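Gripper keeps losing the spoon: fingers, pads or me?

Posted by gripless_in_august

I look after one small cell. It is a black arm hung over a table inside clear acrylic walls, with a Venden parallel gripper on the end, and its career consists of lifting kitchen things and putting them in a steel pot. It was fine until August. Now it goes down, closes, lifts, and a good part of the time the spoon stays where it was, looking pleased with itself. The plush mushroom it picks up every time. The mushroom is no challenge to anyone. 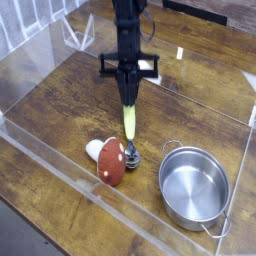 Tool down over the table, mushroom to the left, pot to the right.

So far I have wiped the finger pads, swapped the air hose I didn't need to swap, and run the homing routine until the neighbours complained. Closing force is set to 50 per cent, as it was when the thing worked. The pads have done 2,000 cycles and the leaflet says to inspect them at 1,000, which I read last week. Do I buy new pads, or is something else out of line?

zakora_refugee

Buy the pads. You are at twice the inspection figure and you are asking strangers whether to inspect them. Before you fit them, though, do the dull checks in this order:

1. Power off, then wiggle each finger by hand. Any play at the root means the screws have crept. Take them out one at a time, clean the threads, refit.

2. Power on, arm clear of the table, and close the gripper on a strip of paper. Pull. If it slides out on one side only, the pads are not meeting square.

3. Jog down over the spoon at crawl speed and stop short of it. Look from the front and again from the side, as a gripper that is lined up from one of them can be well off from the other.

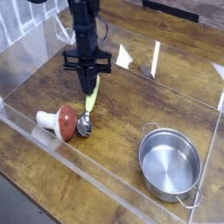
4. Only now touch the force setting, and go up in small steps. I had a Zakora unit before this one and cured every fault by adding force, until the fault was a cracked finger.

If step 1 finds loose screws, you may get away with the old pads for a while. I would still order them. Mine took 9 working days to arrive and I spent all of them picking things up myself.

poltska_bench

Agree with most of that, but I'd look at the taught position before spending money. 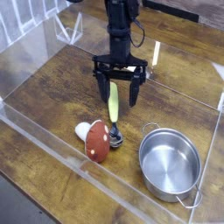
Pick points drift when somebody re-seats the table or leans on the enclosure, and the arm will go on visiting the old spot with complete confidence. Re-teach it with the fingers open and stop above the part. You want the pale handle standing up between the two fingers, with the same gap on either side, before you let them close. Then save it under a new name. I once saved over the good one, and the good one was never seen again.

Also check that the cable isn't tugging at the wrist when the arm is low. A Meesuk tie in the wrong place will do that, and you can lose an afternoon to it.

meldrop

turn it off and on again

Comments

gripless_in_august, 23/11/2024: Left finger screws were loose. Tightened, re-taught, and it's picking the spoon most times now. Pads ordered anyway, so please stop.

zakora_refugee: Most times?

oldsocket: Same gripper here, same trouble. Did you use threadlock on the finger screws or just do them up tight?

gripless_in_august: Just tight. I'll report back when they fall out.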